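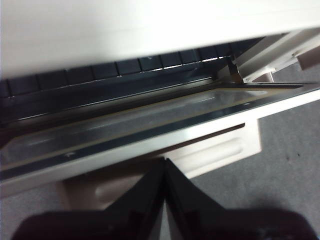
Setting up the wrist camera and gripper on a home-built arm

By Ariel Tan, updated 10/31/25

A few people at the Bargate workshop have asked how I got the camera on Plornisthorpe (my arm, don't ask about the name) to look where the fingers are going, so I've finally typed it up. You'll need an arm that already moves, a two-finger gripper, a small USB camera, a hex key set and a free evening. Maybe two evenings if your cable is as short as mine was!

Step 1. Fit the bracket

Power off first. My bracket is a grey PETG print that sits 35 mm behind the finger pivots, held on with M3 bolts. Do them up finger tight, push the camera in, then nip up each bolt a bit at a time. I cracked my first bracket by going straight in with the long end of the key, and it took most of April before I got around to printing another.

Step 2. Sort out the tilt

Plug in the camera and open the live view. You want both fingertips showing, one coming in from each side, with plenty of view left above them. I ended up at 27 degrees. If the fingers fill half the picture, tip the camera away from them and check again. Put a dab of paint across the joint once you're happy so you can see if it ever slips.

Step 3. Route the cable

Leave a loop at the wrist and turn the last joint by hand all the way each direction. It should never go tight. Jyoti Vashisht put me onto the soft hook-and-loop ties and I've used them on everything ever since — zip ties kept biting into the sheath.

Step 4. Set the open position

Open the jaws and write down the servo value, then close them gently until the tips just meet and write that down too. Take 2 off the closed value and use that as your limit. The servo will still grip but it won't sit there buzzing and cooking itself.

Step 5. Line up over something round

An apple is a great first target. Put it on a flat surface, open the gripper wide and jog the arm until the fruit sits between the fingers with a gap on both sides. Don't close anything yet.

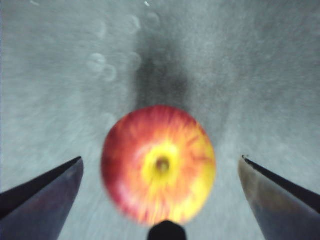

Go down in small moves now, checking the gap each time, and nudge sideways if one finger is getting close before the other. Lights matter more than I expected. With the bench lamp on one side I got a big dark shadow and my colour tracking kept including it as part of the fruit, so have a play with the lamp before you start changing thresholds.

If the view smears while the arm is moving, drop the speed or wait a moment after each move before grabbing a still. I run mine at 22 per cent for anything close to a surface.

Step 6. Save it

Save the pose, the jaw values and the tilt in the same file, and copy it somewhere off the workshop computer. Then power down, start up again and run the whole approach from the saved numbers. If it comes in off centre, go back to step 2 and check your paint mark.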